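Prurthorpe seconds – is the spring trial open to unregistered players?

Posted by Elikem Arthur

I've moved over from Stidadstead and want to try out for the football seconds in March. I played lock there for 3 seasons. Do I need a clearance first?

Salameh
No clearance needed to trial, only to play. Bring your own mouthguard.

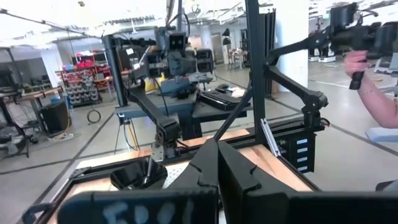
What does a full season's registration cost at Prurthorpe?

It's $299 for seniors, paid before the first match. Training nights are included – the jersey is not.

Fluvex64
Went last year, good bunch. Parking is awful near the clubrooms so get there early. Not sure about clearances, ask the registrar.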